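2/22/20, ash glaze notebook, continued from the November tests

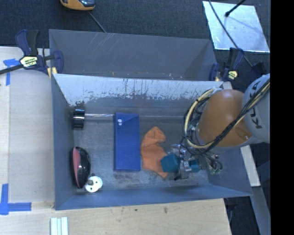

*Two metal bins among the boards, black cylinder at the back of the front one.*

Kiln was cool enough to open before breakfast and I'm still grinning. The Ketumham ash works! Not everywhere, not on every tile, but the thick ends of the middle rows came out the green I've been chasing since November, with that runny, rivulet look where the glaze gathers and then lets go again. I've had the tiles lined up on the windowsill all morning and keep walking back over to look at them.

Getting the numbers down before I forget them. 16 tiles in the load, all Tarno stoneware, all bisqued together. Peak on the controller was 1,214 °C, held long enough for the witness cone on the bottom shelf to go over properly. The top shelf cone was a bit lazier than the bottom, so the top tiles are slightly under and should be read that way. I've put a T on the back of those in underglaze pencil.

**Ash prep**

Started from 500 g of sieved ash. This is the mixed hardwood from the Ketumham stove, mostly apple and some hawthorn as far as I can gather, with the nails picked out. Washed it this time. In November I used it straight from the sack and it was horrible on the hands, and the bucket set like a pudding overnight. Washed ash is so much nicer to work with — it stays in suspension, it brushes, it doesn't crawl off the rim. Some of the soluble flux goes down the drain with the wash water, and I think you can see it in the surface, which is a touch quieter than the unwashed tiles from last time. I'll take that trade happily.

Wash method, for anyone repeating it: fill the bucket, stir with a stick (gloves on, goggles on, the water is properly caustic), let it settle overnight, pour off the tea-colored water, fill again. I stopped when the water no longer felt slippery through the glove, then dried the sludge on a plaster bat and pushed it through the fine sieve. What stays on the sieve is mostly charcoal. Throw it out. I tried grinding it back in once and it only made pinholes.

**Recipes**

Kept it as a simple line blend, ash against the Fakhoury feldspar, with the ball clay held steady all the way along. Iron only went into the second row. The feldspar is from the new bag and it's noticeably whiter than the old one, so don't compare these too closely with anything before this page.

- Ash-heavy end: very runny, glassy in the pools, brown and bare on the high edges. Gorgeous on a texture, a menace on a vertical. Ran onto the shelf on one tile and took a flake of kiln wash with it.
- Middle: the good stuff. Green in the thick, straw color in the thin, crisp break over the comb marks. Tile 7 is the best thing I've made with this ash and I'd put it on a bowl tomorrow.
- Feldspar-heavy end: stiff, milky, fine crazing all over. Pleasant to touch. A bit dull beside the others, though it might make a good liner if the crazing can be calmed down.

Iron row is lovely at the middle and muddy at both ends. I'd cut the iron in half next time. There's a tea-dust sort of speckle on one of the middle tiles that I didn't expect at all, only where it was double dipped, and I want to know if slower cooling would bring out more of it.

**Application**

Single dip, then a second dip on the lower half so each tile shows thick and thin. Dry wax on the backs. The slop was on the thin side when I started and I let it stand and took some water off the top, which helped a lot. For the record, the first two dipped went in before I'd done that, and they're both pale. Bad data, nice coasters.

Brushing was hopeless. Streaks showed straight through the melt. If we want to use this on the bigger Initari platters it'll have to be poured, and I'd want a pouring rack wide enough to catch the overflow so the glaze can go back in the bucket. Washed ash takes days to make and I'm not rinsing it down the sink.

**Clay body**

Tarno held up well. No bloating, no warping that I can find with the straightedge, and it's a warm gray where it's bare, which sits so well next to the green. Slight orange flashing along the glaze line on the ash-heavy tiles. I love that and would like to get it on purpose.

**Things I still don't know**

Does the green survive on a curved pot, or does it all slide to the foot? Would another sack of Ketumham ash do the same thing? The stove gets fed whatever comes down in the orchard, so I should blend the next few sacks together dry and wash them as one lot. Also haven't tested for leaching. Nothing in this batch goes near food until the vinegar test has had its overnight soak and the liner question is sorted.

**Next**

Mix the tile 7 recipe up as a proper bucket. Dip a few small cups, inside left plain for now, cookie of scrap clay under each in case of runs. Fire on the bottom shelf only, same schedule, then repeat with a slow cool and compare the speckle. Grind the stuck flake off the shelf and re-wash it before anything else goes in. Shelf is leaning by the kiln door with a chalk cross on the bad spot.

Ordered more feldspar from Fakhoury. Asked for the same lot number as this bag, waiting to hear.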